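Automation in the Dish Room: A First Assessment
Tue 16 June

The catering department at Huenchumán serves 700 lunches on an ordinary weekday. Until recently, every plate that came back was scraped, rinsed and racked by hand. In May the department began preparing to move the rinsing step to an automated station supplied by Gimlow, and I was asked to represent the kitchen staff in that process.

Much of the preparation has taken place on a screen. Gimlow trains its system in a simulated kitchen before anything is installed, and our dish room staff were invited to review the sessions. Celeste Figueroa, who has worked the sinks longer than any of us, attended all 31 of them. Her comments on how leftovers stick to a plate led to changes in the order of tasks.

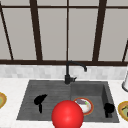

The review sessions also raised the matter of working hours. Management has confirmed in writing that no position in the dish room will be removed this year. Two employees will move to food preparation for part of each shift, and both have accepted the change. Training is paid and takes place during regular hours.

Some concerns remain open. Devendra Chaudhary has asked who will be responsible when the station stops in the middle of service, and the present answer, a telephone number at Gimlow, is not sufficient. Staff have also requested that the manual sinks remain available. I support that request and have submitted it with 77 signatures.

Installation is planned for the summer closure. The draft shift schedule is posted beside the time clock, and written comments may be left with Facundo Henríquez in the kitchen office.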